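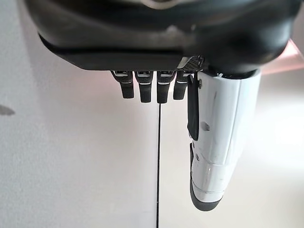

Marjorie Wragg wanted to know whether Perkura Grasp would still plan a sensible hand closure if one finger was out of action. It will. Mark the finger as disabled in the hand model and the planner leaves it out until you switch it back on – there is no need to rebuild the project or repeat the calibration.

Perkura Grasp 6
Control and planning software for multi-finger hands
Supplied and supported by Dridetti

Perkura Grasp runs between your arm controller and the hand. It takes images from a wrist camera, works out a hand pose and a closing sequence, and sends joint targets to the hand driver. It can be used as a complete package, or the planner can be licensed separately if you already have your own perception software.

Wrist camera view
The palm, fingers and thumb can take up a good part of a wrist camera's view. Perkura Grasp masks them out using the hand model and the current joint positions, so the hand is not mistaken for part of the workpiece. The mask is redrawn for every image. If the mask and the hand drift apart by more than the limit you set, the software raises a warning and holds the next move.

Thumb and finger planning
The thumb is planned first and the fingers are then fitted to it. Thumbs and fingers of different sizes and surface materials can be used in the same model, each with its own friction value and force limit. Open, relaxed and pre-grasp poses are stored by name and can be called from the arm program.

Grasp library
The standard licence holds up to 3,000 stored grasps. Libraries made in version 5 can be imported, but force limits should be checked by hand afterwards.

Specification
Planner update rate: 25 Hz
Maximum joints per hand: 11
Operating system: 64-bit Linux
Interfaces: C++ and Python
Hand model format: URDF, with Perkura contact file
Licence: per controller, perpetual
Updates: included for the first year

Not included
Camera, mounting bracket, arm and hand are not supplied. A separate safety controller is required – the force limits in Perkura Grasp are process settings and must not be used as a safety function.

Related products
Iyamu Calibrate – wrist camera calibration tool
Festmont Replay – joint and image log viewer

Ordering
Please tell us the make of your hand and arm controller when asking for a quote. Niall Baxter handles sales and trial licences. Technical questions go to Ekaette Nwachukwu. Remote set-up sessions are held on Tuesday mornings and can be booked with your order.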